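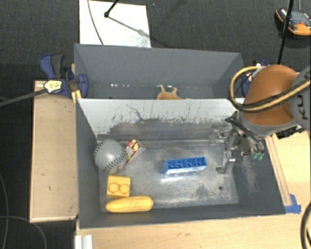
Kiste mit Kleinkram beim Umzug: einzeln einpacken oder nicht?

Waliter
23.07.2026
Wir ziehen im August um, vierter Stock ohne Aufzug. Im Kinderzimmer stehen mehrere offene Kisten mit gemischtem Spielzeug. Muss ich das alles in Kartons umpacken? Die Spedition will 57 Euro extra für Packmaterial.

Dunder
Offene Kisten nehmen viele Firmen nicht mit, steht meist im Vertrag. Ich habe im März Bettlaken drübergespannt und mit Klebeband fixiert. Ging bei uns. Schwere Sachen nach unten, Akkus vorher raus.

Maddocks
Kommt auf die Versicherung an. Bei mir waren selbst gepackte Sachen nur bis zu 400 Euro abgedeckt. Frag schriftlich nach.

Fluvach
aussortieren!! die hälfte braucht eh keiner mehr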